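Can a robot open my vitamins yet?

Sunday, April 1, 2018

Before you ask, no, today's date has nothing to do with it. I've been banging on about chore robots since last July, when I wrote that post about the laundry folder, and a few of you wanted to know what I'd get a machine to do first. My answer is still lids. I'm hopeless with lids! Push-down-and-twist ones especially, and my wrists aren't getting any younger.

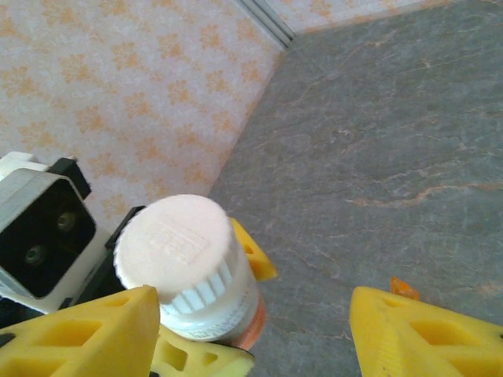 White cap, yellow fingers, bench in grey with rusty veins.

Think about what you do with a pill bottle. One hand pins it, the other squashes the cap and turns, and you feel for the moment it gives (or swear at it, in my case). A factory capping line will do thousands, but every bottle turns up in the same spot, same colour, same size. My kitchen cupboard is nothing like that. Prothero, the place I buy my tea towels, has a jar-opening gadget for 30 bucks and it only likes 3 of my jars.

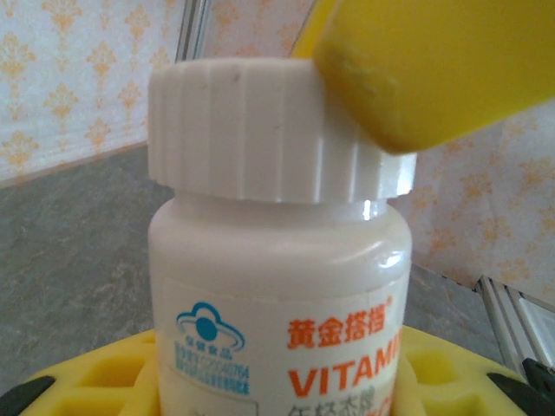

So would I buy one today?
Not at these prices, and not until it can put the lid back on as well.

Then there's the bit after the cap. Foil seals! I go at them with a butter knife, which my dentist says beats using my teeth.
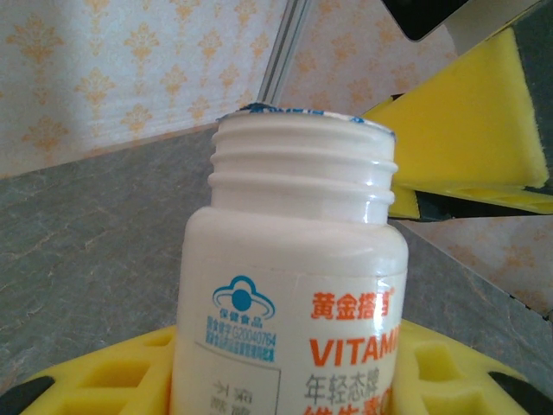 Grip is the other thing I keep coming back to. Squeeze a plastic bottle too hard and it buckles, too soft and the whole lot spins in your hand. I reckon softer, springier fingers are the way to go, and two arms over one every time. The Era people were keen on a single arm with a clamp on the bench, and Zondow went for suction, and I wasn't sold on either. My old post on Driltside got 153 comments, most of them arguing about exactly this, so have at it again. 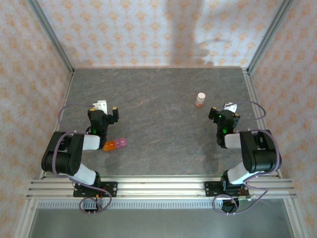
Two arms, one bottle up the back, a couple of toy bricks.

My guess for a decent lid opener at home is still years off. Wiping the bench will come sooner, and the dishwasher a fair bit later (cutlery, ugh). If you've seen one manage a jar of beetroot, tell me in the comments, I've got 20 of them in the pantry.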